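Open Day at the Bandbridge Robotics Workshop: Frequently Asked Questions

Last updated 20/11/2020

Who may attend?
The open day is open to all residents of Bandbridge and the neighboring districts. Visitors under the age of 14 must be accompanied by an adult. School groups are asked to contact the visits office before registering so that a suitable time can be assigned.

Is there a fee?
Admission is free. Registration is required for the demonstrations, which have limited seating. The exhibition hall may be entered without registration at any time during opening hours.

How many visitors are expected?
The previous open day, held in May, received 1,078 registered visitors. The hall may hold no more than 600 persons at one time, and staff at the main door may ask visitors to wait for a short period.

Where is the workshop located?
The workshop occupies the ground floor of the Ulard Building. Visitors arriving by car should use the Pirkammont entrance, where parking is available. The entrance on the river side is reserved for deliveries and will remain closed to the public.

Is the building accessible?
All public areas are on one level. Seats in the front row of the demonstration room are held for visitors who need them. Requests for sign language interpretation should be made on the registration form.

What will be demonstrated?
The program consists of three parts: a talk on how small robot arms are taught to carry out a task, a tabletop demonstration, and a tour of the Bastos Laboratory, where larger machines are kept. Visitors may attend any part separately.

How long does the tabletop demonstration last?
Each session lasts 25 minutes, including 5 minutes for questions. Late arrivals will be admitted to the next session if seats remain.

What does the tabletop task involve?
The task concerns the handling of small objects and open boxes with robot arms. The objects are kept simple so that visitors can follow each movement from their seats. An attempt may fail, in which case the presenter will reset the table and begin again. 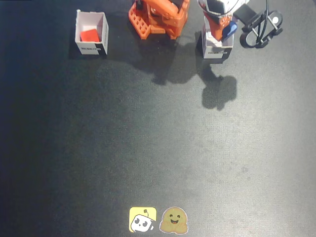
Aníbal Seixas wrote after the May session that he had expected speed and was more interested in how slowly the arm moved just before it closed on an object. He asked that future presenters allow a full attempt to run without commentary. This request has been adopted for the first attempt of every session.

May visitors operate the equipment?
Visitors may not operate or touch the robot arms during the demonstrations. A separate practice table will be available in the exhibition hall under staff supervision.

Is photography permitted?
Photography for personal use is permitted without flash. Tripods may not be placed in the aisles. Press representatives should apply to the visits office in advance.

Will printed material be available?
The workshop has printed 3,000 copies of the program. Copies may be collected at the main door. A large-print version is available on request.

How can a registration be canceled?
Please use the link in the confirmation message. Places that are released will be offered to persons on the waiting list.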